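Course Project Report: Parliamentary Immunity and the Length of Corruption Proceedings
Submitted Monday, February 18, 2019

1. Purpose

The project asks whether a request to lift a legislator's immunity changes how long a corruption case takes to reach a first hearing. Earlier course papers on the subject treat immunity as a yes-or-no variable. We coded it as a sequence of stages, each with its own start and end date, so that time spent in court can be separated from time spent waiting on the legislature.

2. Background

Immunity rules fall into two types. Non-liability covers votes and speech in the chamber and normally cannot be lifted. Inviolability covers arrest and prosecution for acts outside the chamber and can be lifted by vote, by a court ruling, or by both in turn. Only the second type is studied in this report. Where a former official holds a seat in a second body, the rules of that body were applied from the date the seat was taken up.

3. Data

Case records were drawn from the Zinetgate archive, a set of scanned court and committee papers. The archive holds 1,571 documents. After duplicates and civil matters were removed, 211 case files remained. Each file was given a country code, a filing date, the office held by the accused, and the date of each ruling. Files with no filing date were kept for the descriptive tables and dropped from the timing model.

Text was extracted with Illura and corrected by hand where stamps covered the type. Dates written in words were converted to numbers in a separate pass. The coding sheet follows the Sampaio scheme, with one change: a request returned for missing paperwork is coded as a pause, and the clock restarts when the request is filed again.
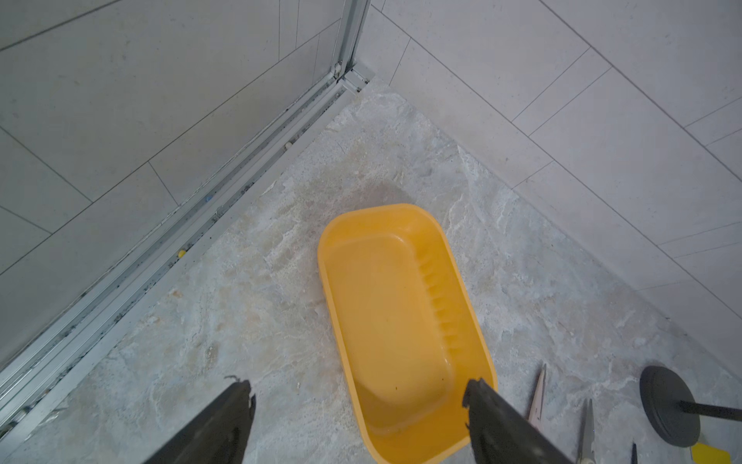 4. Method

The procedure has 5 stages: filing, admission, committee review, floor vote, and transfer to the trial court. Duration is measured in calendar days from the end of one stage to the end of the next. Recess days are included in the main model and removed in the second model. Most of the chambers in the sample break in June, so the two models differ mainly for requests filed late in the spring.

Cases still open at the cutoff were treated as censored. A standard survival model was fitted with country as a grouping term. Office held, party size, and the type of charge were entered as controls.

5. Results

Committee review is the longest stage in both models. Admission is short and varies little between countries. The floor vote adds few days once it is scheduled, but scheduling itself is uneven, and the coding sheet does not separate the two. Type of charge had no clear effect. Party size had a small effect in the first model that disappeared when recess days were removed.

In 6 files the accused left office before the vote and the request lapsed. These were coded as closed without a decision. Coding them as censored did not change the order of the stages.

6. Limitations

The archive favors cases that drew press coverage, and sealed proceedings are missing. Committee minutes are often undated, in which case the date of the cover letter was used. The Fundholm index of judicial independence was considered as a further control but does not cover the early years of the sample.

7. Further work

The floor vote stage should be split into scheduling and voting. A second coder should also repeat the committee review dates, where most of the judgment calls were made. The coding sheet and the list of excluded files are in Appendix A.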